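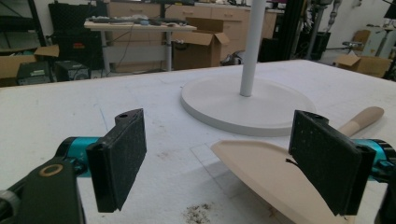
Marit Vestergaard

Notebook, 30/03/2025

Continued with the hand-held gripper on the white table. The task is still the paddle: approach from above, close on it, lift, put it down at another place and angle. We now have 1,012 episodes that passed the check. The target for this object is 2,563, the number we agreed with Dendatel in November, so there is a long way to go.

The flat blade is the difficult part. When it lies fully on the table the pads have almost no edge to hold. The handle is easier, and I notice that I choose the handle too often when I am tired. The policy will learn my laziness. From tomorrow I will do the episodes in blocks of 90, and in each block one half must start at the blade side, also when the grasp fails. Failed grasps go to the separate folder, please do not delete them.

Pads: both have small light specks on the black surface, and a short black strand sticks out at the inner edge of the right one. I must look if it is coming from the pad or only caught there. Clean both before the next block and write the time of cleaning in the log, so we can compare the slip before and after.

Table: dark crumbs again, mostly near the middle. I left them for now. Ilero wants some variation in the background, but I think crumbs exactly under the grasp point are not the variation they mean. To ask.

The stand with the round white base stays behind the paddle for this series. In the next series it moves to the left side. I would like at least 500 episodes with each position – otherwise the model can use the pole as a landmark and we will not notice it until the test in the Gavberg room.

The upload stopped once after lunch and I restarted it by hand. Check the file count against the log before erasing the card.

To do: new pads (order two pairs), shorter pause between episodes, write down the paddle angles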